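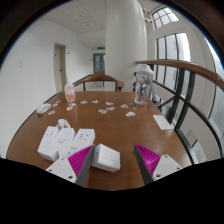 Events > Autumn series > Speaker notes

12 August 2018
By Irena Nowakowski

Start with the fault. The gripper stopped closing at cycle 2116 and reported full grip on nothing. The controller took a stalled motor as contact, so the arm carried on with its move. A glossy tabletop like this one makes matters worse: window light comes back off the finish, and the camera check we relied on as backup passed the pick. Small white items such as the power adapter between the fingers were the usual misses.

Next slide. Leszek Kołodziej's log from Plandulgate: 5 false grips in 70 picks. Pause for questions.

Fix: compare finger gap with motor current before any lift. Stop if they disagree. Barry Ashworth to cover the reset procedure.

2 comments | 5 shares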